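Teaching a Gripper from Its Own Wrist: Project Report
Katia Bianchini and Clyde Kasprzak, Stilwood Robotics Lab

We came into this project in March with a fairly simple wish, which was to find out how far a pick-and-place policy could get if the only thing it ever saw was the view from a small fisheye camera on the wrist. Most of the earlier student work at Stilwood used a fixed camera over the table as well, and it is a lovely, steady view to learn from, but you have to recalibrate it every time somebody bumps the stand (and somebody always bumps the stand!).

Our demonstrations were collected by hand guiding the arm, 100 of them in all, and we took turns so that the policy wouldn't pick up the habits of just one of us. Clyde is slow and careful, and Katia likes to swoop. We kept the ceiling lights on and left the shine on the table alone, glare and all.

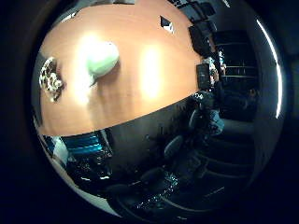

Training ran for 2000 steps with a batch size of 64, using the Setov code base that last year's group had kindly left in good order. We cropped nothing from the round view at first. Later we tried masking the dark corners, and the loss curves came out so close together that we went back to the plain version and saved ourselves a step.

What helped far more was giving the network a short memory. With a single picture as input, the arm would hesitate whenever a bright reflection washed over the thing it was reaching for. With 2 pictures, the current one and the one before it, the hesitation mostly went away, and the reaches looked a good deal smoother to both of us. We'd have liked to try a longer history too, but the lab computer we call Tumton was already complaining about its memory, poor thing.
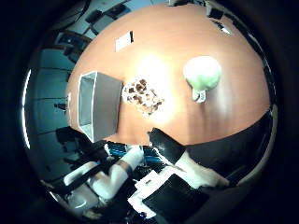 Why didn't you flatten the fisheye view before training?

We tried it early on, and straightening the picture stretched the outer parts so badly that small objects near the rim turned to mush. The network seemed quite happy to learn the curved view as it was, so we left it.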